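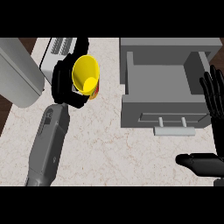
Gretside Residents' Meeting
Minutes, July
Held in the ground floor lounge, 7 p.m.
Chair: Piret Ots
Minutes: Uchenna Fashola

1. Last meeting's minutes

Approved with one correction. The June minutes said that the water in the building "has been a problem for years." Several people remembered it as "some people feel it has been a problem for years." Changed to the second wording. The difference matters for item 2.

2. Filtex proposal for a whole-building water filter

Piret had sent the Filtex brochure around beforehand. Most people had read the front page. Filtex would put a filter on the incoming main in the basement and change the cartridges twice a year. The price is $956 per apartment, and there are 51 apartments. The cartridges are extra. The brochure doesn't give a price for them, and the sales rep, asked by phone, said it depended on "usage patterns."

Piret summed up the case for it. People have complained about the taste, mostly on the upper floors. Kettles scale up. A few tenants are carrying bottled water up the stairs every week, and she would like to see that stop. She said she wasn't attached to Filtex in particular.

Discussion followed and took most of the evening.

The minute taker asked what the filter removes. The brochure says "impurities." There is a list on the back, but it covers what the product range as a whole can deal with, and the model quoted for us has a check mark next to only part of it. Hardness has no check mark. If scale in the kettles is the main complaint, this filter would leave it as it is. Piret agreed that this was how she read it too and said she would ask.

A tenant from the top floor said the taste is worst first thing in the morning and clears once the tap has been run. Someone else said that sounds like water sitting in our own pipes overnight. A filter in the basement would be upstream of those pipes. The top floor tenant said he didn't care where it was as long as somebody did something.

There was a question about the test Filtex carried out in the lobby in spring, when the rep put drops in a glass and it turned yellow. Uchenna pointed out that the rep brought his own drops and his own comparison glass, and that we have no idea what was in either. Nobody from the building took a sample. The result was never put on paper. It was agreed that the lobby test should not be quoted in any letter to tenants.

Also raised: the before and after testimonials in the brochure. They're all signed with first names and none of them mentions a building this size. One of them is about a swimming pool.

On the other side, it was said that we have a habit of picking proposals apart until they go away, and the tap water still tastes the way it does. This is fair and is recorded at the speaker's request.

Decision: no vote on Filtex tonight. We first get the water tested by a lab that sells nothing else — one sample from the basement where the main comes in and one from a top floor kitchen tap, both taken before anyone has run the water. Results are expected in about six weeks. Uchenna to arrange. Piret to ask Filtex in writing for the cartridge price, what the quoted model removes, and who pays if it leaks.

3. Koppel softener

A second offer, from Koppel, came in too late to be copied for everyone. It is for a softener, so at least it is aimed at the kettles. It is also a rental, with a contract that renews itself unless canceled in writing in one particular month. The month is named in the small print and nowhere else.

Piret thought the monthly charge looked reasonable. Uchenna thought it looked reasonable because it was monthly, and asked for the total over the full term. No one had worked it out and Koppel hadn't either. A tenant with a heart condition asked whether softened water has more salt in it and whether there would be one tap left unsoftened for drinking. Nobody present could answer that and we shouldn't guess. To go to Koppel as a written question and, once there's a reply, to be checked with somebody other than Koppel.

Decision: held over until the lab results are in.

4. Jug filters in the meantime

Someone suggested that people who mind the taste could buy a jug filter and leave the rest of us out of it. This got more support than either of the big proposals, and some groans. The objection was that the jugs need new cartridges as well, people forget to change them, and an old cartridge may be worse than none. Running the tap for a while in the morning costs next to nothing and could be tried tomorrow.

Anyone who tries it is asked to tell Piret whether it made a difference, and to say so even if it didn't.

5. Kitchen pages of the tenant handbook

The handbook still tells people to clean marble counters with vinegar. Vinegar eats into marble. It was copied from somewhere when the handbook was first put together and has been there through every edition. To come out. The replacement is a soft cloth, warm water and a little dish soap, and wipe up lemon juice and coffee soon after they land. The paragraph about "self-healing" stone sealer also goes. No one could say where it came from or what it meant.

Piret asked for a line about pulling toasters out and emptying the crumb tray now and then. Agreed.
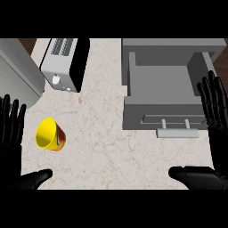
6. Pevgate roadworks

The city's notice says Pevgate will be dug up for new pipe "in the coming season." It doesn't name the season. If the main outside is being replaced, then testing our water before the work and buying a filter on the strength of it could be money spent on the old pipe. Uchenna to call the city and ask for dates. If they won't give any, the lab test goes ahead anyway and we repeat it afterward.

There was a feeling that the dates would slip whatever they are.

7. Any other business

The notice board by the mailboxes still has the Filtex poster on it, with a tear-off strip for "early sign-up." Two strips are gone. Whoever took them hasn't agreed to anything on behalf of the building. Poster to come down.

A request for better biscuits was noted.

Next meeting when the lab results arrive. Closed later than planned.

Actions
Lab test, both samples: Uchenna
Written questions to Filtex and Koppel: Piret
Call to the city about Pevgate: Uchenna
Handbook changes: Piret
Poster: whoever passes it first

6 shares | 2 comments
Contact Gretside Residents | © Gretside Residents | Back to top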